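## 4. Emptying and refilling the keepsake box

If you've come straight here from section 3 you should have your Brellmont box out of its wrapping, lid off, and somewhere flat to put it. If you haven't, go back and do the lid first, as it's tight when new and I have sent beads flying across a bedroom more than once by tugging at it over the edge of a bed.

This section is for people like me who own a heap of beaded bracelets and necklaces and have been keeping them in one box with no system whatsoever. I've written it around the plain square box (the Brellmont one, no compartments), but it works for any gift box with a decent depth to it. If yours is the Pramia with the little drawers, skip to section 6, where I've tried to be fair about the drawers.

### 4.1 What you need

- The box, open
- A bedside table or tray with a bit of clear space on it
- A blunt darning needle, or a cocktail stick with the point snapped off
- Small paper envelopes or squares of tissue paper
- A soft dry cloth
- A saucer for stray beads
- A decent lamp if you're starting after tea, which I always seem to

I do mine on the bedside table and use the bed as overflow. A bed is lovely for laying out finished pieces and hopeless for untangling, so please keep the two jobs apart! Fleece is the worst. Anything with a rough clasp will grab hold of it.

### 4.2 Tipping out

1. Put the box at one side of the table, not the middle. You want the bigger space for the jewellery.
2. Tip slowly, with one hand cupped at the lip of the box. Let it all come out in one lump. It will look dreadful and that's fine.
3. Wipe the inside of the box with the dry cloth. White linings show everything, and a damp cloth leaves a ring (ask me how I know).
4. Leave the box open while you work.

> **Caution:** Check what the table is made of before you leave jewellery lying on it. Dyed cord and some painted beads can mark a pale top, and so can nail varnish and juice and all the other things that live beside a bed. If you're at all worried, put down a sheet of plain paper.

### 4.3 Getting the tangle apart

Right, the fiddly bit. My last lot took me 40 minutes and I stopped halfway for toast.

1. Don't pull. I know. Everybody pulls.
2. Spread the pile gently with flat fingers, pushing outwards, until you can see a few loops that belong to different pieces.
3. Find the thing that stands out most and start there. A bright cord is ideal, because you can follow it by eye all the way through. Chunky wooden beads are good too, as they're easy to hold on to while you work the thinner strands away from them.
4. Open any clasps you can reach. A necklace that's undone is just a string and will slide out of nearly anything.
5. Use the blunt needle to loosen knots. Put it into the middle of the knot and wiggle, and keep wiggling for longer than you think you need to.
6. Move each piece well clear as soon as it's free. If you leave it beside the pile it will climb back in.
7. Elastic bracelets come last. They stretch, they ping, and they're much happier once the cords have gone.

> **Note:** Should you find a strand that's fraying, stop and put it straight into an envelope. Don't try to rescue the rest of the tangle with it still attached. The Dimaculangan repair kit I use comes with 8 crimps and a length of elastic, and that has been plenty for one box. Section 7 covers restringing.

### 4.4 Sorting

You can sort by colour, by length or by who gave it to you. I've tried all of them and I keep coming back to length, mainly for the sake of the next tangle. Bracelets rarely knot with other bracelets. Long necklaces knot with everything.

1. Bracelets in one group, short necklaces in another, long ones in a third.
2. Within the bracelets, keep wood away from metal-coloured beads. They rub, and the wood always loses.
3. Anything with a red or dark dyed cord gets its own tissue.
4. Loose beads go in the saucer, even the ones you're sure you'll never match.

If children are helping (mine do, and they're better at knots than I am), give them the bracelets and keep the saucer on your side of the table.

> **Caution:** Small beads are a choking hazard. Check the bedding and the floor before anyone very little comes back into the room, and give any blanket or comforter a shake over a hard floor. Plush ones hide beads beautifully.

### 4.5 Refilling

1. Line the bottom of the box with one layer of tissue.
2. Fasten every clasp. This is the step that does the most good, and it's the one I skipped for years.
3. Lay the long necklaces in first, each folded once inside its own strip of tissue.
4. Short necklaces next, in envelopes, standing on edge like cards in a file.
5. Bracelets on top, flat, where you can get at them.
6. Try the lid. If you have to press, you've got too much in there. Take out the pieces you never wear and find them another home.

The Brellmont leaflet tells you to use the stacking insert for this. I had one and gave it away. It takes up a good part of the depth and the bracelets won't lie flat on it. The spare-parts list has it as part 824 if you'd like to disagree with me, and plenty of people do.

### 4.6 Looking after it

I go through mine in September when the bedroom gets its big tidy, and give it a quick look whenever the lid starts to feel tight. Keep the box off the windowsill, even if you have a nice deep window seat crying out for something pretty. Sun fades dyed cord very quickly, and elastic goes brittle in it.

For anyone using the Onditz liner sheets: cut them a touch smaller than the base or they curl up at the corners. They come 18 to a pack, so you can afford to spoil the first one. 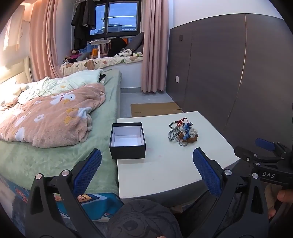
Reader's comment on 4.5: I did the long necklaces in drinking straws instead of tissue, one end of the chain through the straw and then the clasp done up, and they came out of the box without a single knot. It only works on the thin ones, mind. My chunky beads wouldn't go down a straw, so those are still in tissue as you suggest.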